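Home Baking for Beginners, Week 5
Skavport Evening Classes
Handout: what heat does to bread

Welcome back, everyone, and thank you for bringing in so many loaves last time (the rye from the Mullurport end of the table went very quickly!). Tonight we leave dough alone for a bit and think about crust, crumb and colour.

Bread browns in the oven once its surface has dried out. While there is still plenty of water at the surface, the heat goes into driving that off, and the loaf stays pale. After that the sugars and proteins begin to react together, and you get the colour and that lovely smell. Toasting is the same business over again, only on a cut face and much faster.

Staling is a different matter, and people often muddle it with drying. The starch firms up as the loaf sits, even in a closed bag, and gentle warming softens it again for a little while. Do leave a new loaf 40 minutes before you cut it, please, however good it smells.

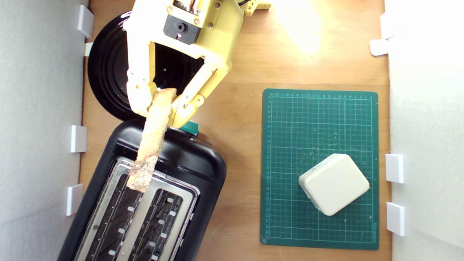
Fig. 2. Toasted bread, golden brown with paler edges.

For next week: bake one plain tin loaf, toast a slice on the day and another two days later, and jot down how each one colours and tastes.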